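I get the same handful of emails every time we open sign-ups for the pouring project at Losturum, so I've put the answers in one place. If yours isn't covered, ask me or Mercy Shirima at club.

## Do I need to have coded before?

No! Two of last year's group had never typed a line. You'll start by moving the arms by hand and saving positions, and the coding creeps in after that.

## How old do you have to be?

Year 9 and up. Sixth formers are very welcome, and Eluned Harries would love a few more of them to help with the younger teams.

## What will we be doing all term?

Pouring a drink - or trying to. Each team gets a bottle, a plastic cup and a turn on the two-armed robot, and the job is to get liquid from one to the other. It sounds tiny and it'll eat your whole November (mine too). The angle of the wrist is what most people end up fiddling with.

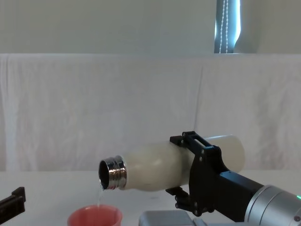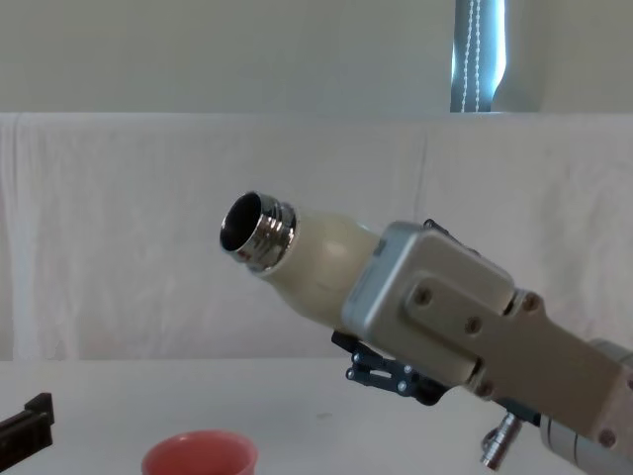 The bottle and cup from above:

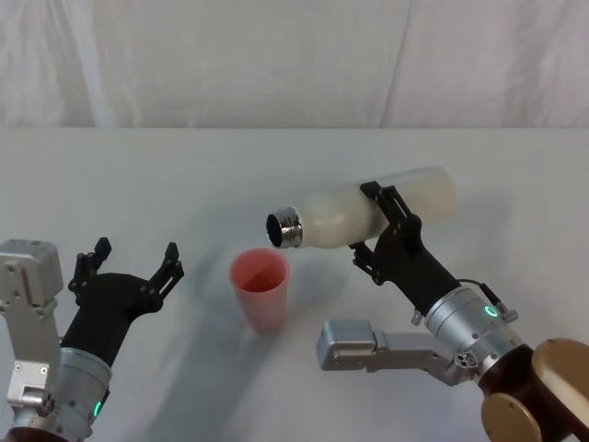 ## Is it always water?

Yes, plain tap water. Please don't bring squash, I've mopped up enough of it.

## How big are the teams?

Up to six, though four is comfier round the table. Tell Aba Atinga if you want to be with a friend and she'll do her best.

## When and where?

Room 32 at the Prendatbridge site, straight after lessons. We pack up at half past five and I do lock the door, so don't leave your coat.

## Can we enter the Gough competition?

If your team can pour three cups in a row without me stepping in, yes. Ohemaa Baidoo has the entry forms.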